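Jobs > Robotics and handling > Test operator, gripper comparison (fixed term)

Print this page | E-mail to a colleague

Test operator, gripper comparison
Sudska, Diltwood site. Four months, starting in April. Reports to Jayanthi Salian.

We are looking for someone hard to impress. Sudska has been asked to say whether the Gachanja gripper is worth the extra money over the Pamico one for handling clothes, and we have been sent plenty of video showing that it is. Every clip is short, nicely lit and stops at a convenient moment. We would like somebody to sit at a bench, run both sets on the same garments and write down what happens, including the dull parts.

The test is a household one: a T-shirt, a hanger, a wooden stand and two arms that have to work together. It sounds like nothing. Cloth sags, sleeves fold under, and a grip that looks fine from across the room can be holding one thread.
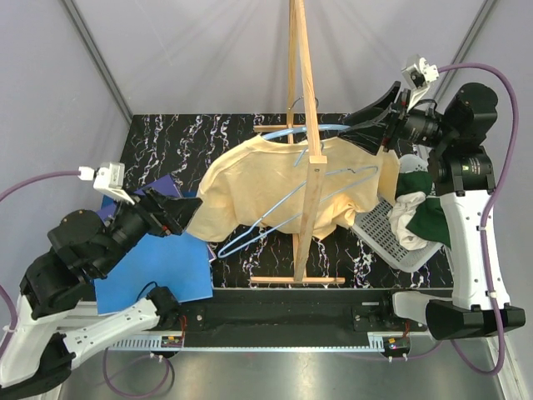 Two-arm bench at Diltwood, T-shirt and hanger task.

The plan is 567 runs, split between the two grippers and two camera set-ups. Kimutai Mwakyusa drew it up and will defend it if you ask. He would also quite like you to find the hole in it before a supplier does.

What you will do

- Set out the garments, basket and stand to the marks before each run, the same way every time.
- Drive the arms by hand for part of the work and supervise the controller for the rest.
- Score each run against a written sheet. "Nearly" goes down as a fail.
- Swap grippers, check the cables and redo the camera set-up after each swap. It is slow and you will get sick of it.
- Go through the wrist camera footage alongside the fixed view. The two often leave you with different opinions of the same grip, and we want to know which one to believe. A close view shows the fingers, the hook and the nearest bit of cloth, and it can make a poor hold look very tidy.

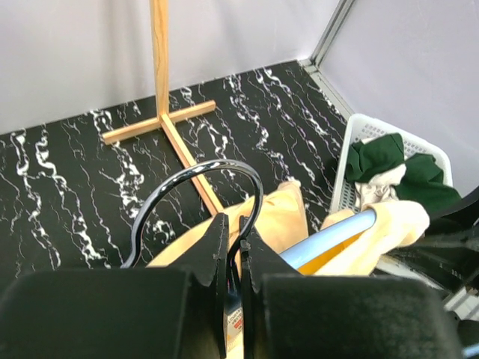

What we want from you

- Steady hands and decent notes. We will ask for a sample of your writing, one page at most.
- Some time spent around machines that break. A garage, a print works or a sewing floor all count. A robotics degree is welcome but we have stopped asking for one.
- The nerve to tell a supplier that their demo did not repeat. They do ring up.
- Basic spreadsheet skills. If you can write a little Python, say so, but don't learn it for us.

Please don't apply if you mainly want to build the next big thing. Nothing gets built in this post. The last round produced 298 scored runs and a report whose main finding was that the two controllers we compared could not be told apart. We thought that was a good result. The people selling the dearer one did not.

Pay and hours

£18 an hour, paid monthly. Starts are at 8.30 and we finish at 4.30, with a proper lunch break. The work is all on site, as the bench can't go home with you. There may be more work after the four months but we are not going to dangle it.

How to apply

Send a CV and a short letter to Jayanthi Salian by e-mail or by post to the Diltwood site. In the letter, tell us about one product claim you checked for yourself and what you found. Shortlisted people will spend a paid morning at the bench, scoring runs with Kimutai and arguing over the marks.

Contact us | © Sudska | Back to top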